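The stop that came too late

I said in May that I would write up the near miss on our two-arm cell once we understood it. We understand most of it now.

The job is called Zutero. Two arms work over one table, and each has its own controller. A small program from Gostoletti sits between them and keeps the zones apart. If one arm is in the shared zone, the other waits. We had run 1,003 cycles without a fault, so I had stopped watching it closely.
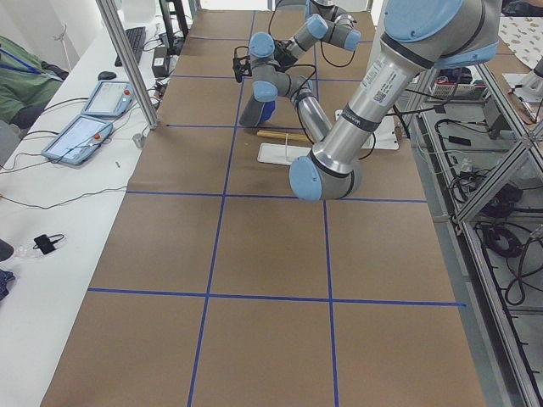 The zone check failed because of a clock. Each controller stamps its position messages, and the program throws out anything older than 100 milliseconds. After a restart, one controller came back 400 milliseconds ahead of the other. Its old messages looked fresh, so the program let the second arm in while the first was still there. Each arm also has its own pendant with its own red button, and the two lie on the desk one behind the other. I hit the nearer one. That stopped one arm. The other kept going, and I lost time reaching for the second pendant.

Nothing broke. The grippers touched and one bracket got a scratch. It could have been a hand in there, though, and that bothers me more than the bracket.

I went back through the logs that evening and found some 2,000 messages that should have been thrown out.

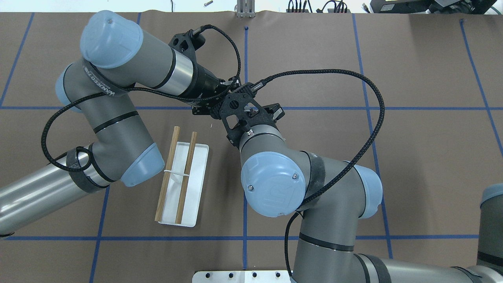

The program now refuses to start if the two clocks disagree, and it checks them again every cycle. Both stop circuits are being wired through one relay from Holmgren, so either button will stop both arms. Until that is tested we run at low speed, with one person on each pendant.

The part I still can't explain is why the clock jumped at all. Two more restarts gave me nothing. The same controller model is on the Elidau cell, so I'm checking that one next.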